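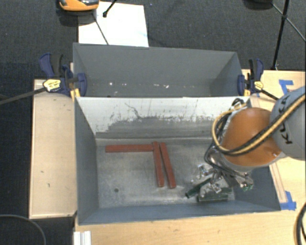 The second stage of the Skitik work was meant to tell us whether the draft code of practice for shared bin-picking cells can be followed by the people who run them. My answer so far is partly. Clause 6 says bins must be "securely located", and leaves it there. Our two grey bins are held at the corners with bar clamps, and an auditor could pass or fail that depending on mood. The same clause has no word on the state of the bin itself, though ours has a floor covered in scratches and nobody could tell me at what point it ought to be replaced.

**Work done to August**

Hyejin's log now holds 1064 picks, of which 347 were stopped or repeated. I would be careful with that second figure. The draft counts an operator stop and a missed grasp as the same event, so it says very little about safety. Hye-jin Ryu has asked Drararus for a separate code for each, and we are still waiting.

Seon-mi Yeom checked the cell against all seven sections of the draft. She found the section on cables the weakest - it asks for hoses and cables to be "tidy", with no test for it.

**Concerns**

- The Bae checklist can be filled in from a desk. I did it in six minutes, without going into the room.
- Grarkgate wants a certificate by the end of the stage. I don't think the draft supports one.

**Next**

We will rewrite clause 6 with a pull test for clamps and send it to both sites. I ask that the next payment is tied to that test being tried, and that the certificate is left out for now.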